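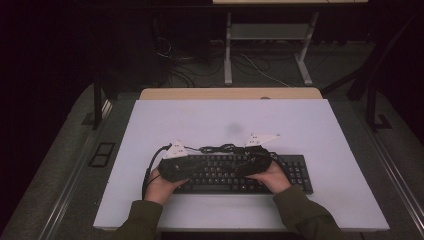 Vol. 14, No. 2

Gripper fault stops keyboard work at Orkden

Work with hand-held grippers at the Orkden workshop in Tollis was stopped for part of March after one of the tools closed with too much force on the finger of an operator. The injury was small, a bruise and a broken nail, but the company has now published its report on what happened, and it has asked other users of the same tool to check their equipment.

The operator, Laine Jaunzems, was practising a simple task in which a computer keyboard is moved and its cable is put in order. She had one gripper in each hand. According to the report, the left gripper did not open when she released the handle. She put it down on the table and tried to free the fingers by hand, and at this moment they closed.

"I should have called somebody first," Ms Jaunzems told us. "But it had been sticking a little since the morning and I had freed it in the same way before."
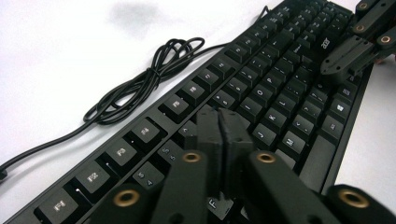

The grippers are made in plastic by Wragg, a small supplier in the same town. Leif Lauritsen, who wrote the report for Orkden, found that a return spring had come out of its seat and was held only by the edge of the part next to it. When the part moved, the spring pulled the linkage shut. He found the same wear on one more gripper, which had given no trouble until then. The log shows that the first tool had made 1,039 closings from its last inspection, although the workshop's own rule asks for an inspection after 1,000.

Mr Lauritsen writes that the rule was known to everybody, but the counter had to be read by hand at the end of each shift, and on two evenings it was not read.

Wragg does not agree with all of the report. Its workshop manager, Maureen Cheetham, said the seat was designed for a lighter spring and that Orkden had changed it without asking. She confirmed, however, that a deeper seat has been drawn and that new parts will be sent without charge. Orkden says the heavier spring was agreed by telephone. 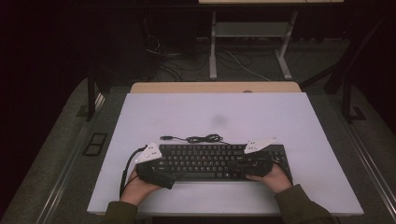
Until the new parts are fitted, operators may not touch the fingers of a gripper that is stuck. They must place it in the tray and inform the shift leader. The limit between inspections has also been lowered, from 1,000 closings to 50, and Évan Guérin, responsible for safety at Orkden, said this will stay in force for the rest of the year even if the repair is successful.

A second inspection of all the tools is planned. The full report can be requested from the Orkden office in Tollis.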